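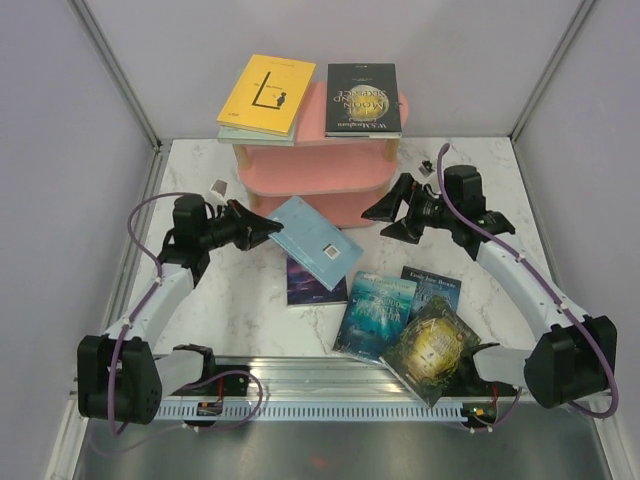
How does a pair of robot arms learn to put books on a shelf when the books are never in the same place twice?

The arms are trained on demonstrations given by a person, and the starting pile is changed before each one, so that the control program has to respond to the books it finds.

A study of this method has been released by the robotics laboratory at Witkowska, working with colleagues at Farham. The group, led by Hanna Kaczorowski, compared 2 sets of demonstrations of equal size. In the first, books were laid out in 5 fixed arrangements. In the second, the operator mixed the pile by hand every time, allowing covers to overlap and some books to lie upside down.

Programs trained on each set were then given 20 new arrangements. The program trained on mixed piles completed 17 of them, against 9 for the other. Most of the remaining failures occurred when a thin paperback lay flat beneath another book and the fingers could not get hold of a corner.

"Variety in the starting pile mattered more than we had expected," said Kacper Krawczyk, who carried out the trials. "We had planned to collect more data and found that we needed different data."

Silvana Holanda, who reviewed the results at Farham, noted that all trials used paperbacks and that hardcovers have yet to be tested. Work on heavier volumes is to begin in February at the Brescombe site.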